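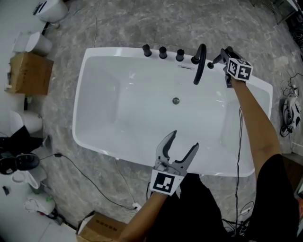
September, bathroom bay, started 9.40

Kristof wants the white rectangular tub signed off for the Kornevbridge display before the end of the month. I said I would look at it properly first. My notes from going over it, and I'll admit I came to it in a bad mood about deck-mounted taps in general.

The Halvorsen sheet calls the fittings "intuitive". There are three black knobs in a row, same size, same finish, evenly spaced. I asked Upendo to guess which one was hot and which one sent water to the hand shower. She got one right. Anyone with wet hair and soap in their eyes will do worse. Kristof says people learn it in a week. Perhaps they do, but a hotel guest is there for a night.

Matt black: looks smart, I give them that. The sheet claims 2,000 wipes with an ordinary bathroom cleaner and no change. It doesn't say which cleaner, or how hard the water was. We have hard water here. I would like to see that finish after a winter of limescale before repeating the figure to a customer.

Hand shower. Lifts out of the rim easily enough. What I don't trust is the hose going back down through the hole. Pulled it out and fed it back a few times dry and it caught twice, both times at the collar. Upendo thinks the collar is not seated and wants to take it off and refit. Fine, but if it needs refitting here it will need refitting in somebody's house, with the tub already in place and no way to get a hand underneath.

Overflow is a small slot on the inside wall, under the knobs. Sheet says it keeps up with the spout fully open. Not tested, no supply in this bay. I would put money on it not keeping up.

Capacity to overflow is given as 200 litres. Also not tested. Rim height by tape is 598, sheet says the same, so that is one number I believe.

The wide flat rim is the best thing about it. Room for a mug and a book. Kristof sat on it and nothing creaked – he is not a light man.

Slope to the waste looks decent but looking is not draining. The floor in the bay is not level either, so whatever we find will be partly the floor.

Price from Nirkanura is 358 more than the Joltard one with wall taps. For that I would want the knobs marked, at the least.

To do:
– Upendo to refit collar, then try the hose again
– ask Halvorsen which cleaner, and get it in writing
– move the tub next door where there is a supply, fill it, time the overflow
– level under all four corners before the drain test
– Kristof to stop telling Kornevbridge it is agreed

11.15. Collar refitted. Hose caught once in ten. Better. Still not signing.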